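Fabric Tension, Freight and Floor Loads: Questions for a Display Workshop

The production lead at Urivmont has been building portable exhibition stands for long enough to have opinions on zippers. We spoke in the workshop in August, between two outgoing orders, and began with frames.

"Most of the failures we see are at the hub," the production lead said. "A pop-up frame is a scissor lattice. If one hub cracks, the whole panel racks out of square and the graphic wrinkles diagonally. People blame the print."

Urivmont's standard product, the Pluko, is a curved back wall with a stretch fabric graphic held by a silicone edge strip. Before a hub design is released, a sample frame is opened and closed 1000 times on a bench rig. The last revision cracked at cycle 439. The wall of the molded part was thickened and the test started again from zero.

"It passed the second time. We kept the broken one on a shelf, with the cycle number written on it."

On fabric, the answer was short. Urivmont buys from Plalell, a mill that supplies a knitted polyester with more stretch across the roll than along it. Graphics are cut slightly undersize so that the frame does the pulling. The undersize allowance is set by batch, after a test strip has been hung with a weight and measured the next morning.

"If you cut to the nominal size, you get a soft corner by the second show. Cut too small and the installer can't seat the last stretch of edge strip. There isn't a lot of room between those two."

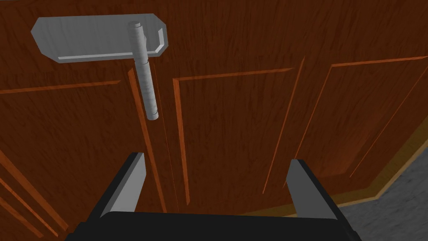
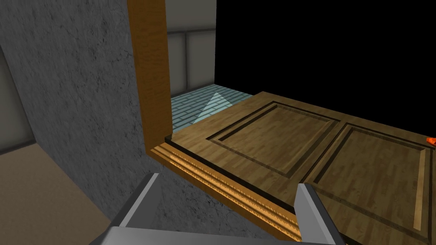 We moved on to freight. A Pluko travels in a single wheeled case with the lights packed in the lid. The production lead prefers foam cut to the shape of each part – loose padding moves, and a moving lamp head will scratch a frame. Cases are drop tested on each of their corners with a full load inside.

"Exhibitors ask about weight, and they should ask about the longest dimension. A case that fits in the back of a car doesn't need a loading dock slot. At a busy hall that can save you half a morning."

The conversation turned to lighting, where Urivmont changed supplier last year. Tapia now makes the clip-on lamps, which run cool enough to sit close to the fabric. The clamp was redesigned so that it grips the frame and leaves the graphic alone. Color temperature is matched within each order, but a replacement lamp bought later may look different next to the originals.

"Order a spare with the set. Label it and leave it in the case."

Asked what buyers get wrong most often, the production lead named artwork. Files arrive with text placed at knee height, behind the counter, or across the outer curve, where it can only be read from one side. Urivmont supplies a template with a 100 millimeter margin marked at every edge, and sends back any file with a logo inside it.

Setup for one person is quoted at 5 minutes, without lights. "That is for somebody who has done it before. Do it once in the office first, with the instructions out."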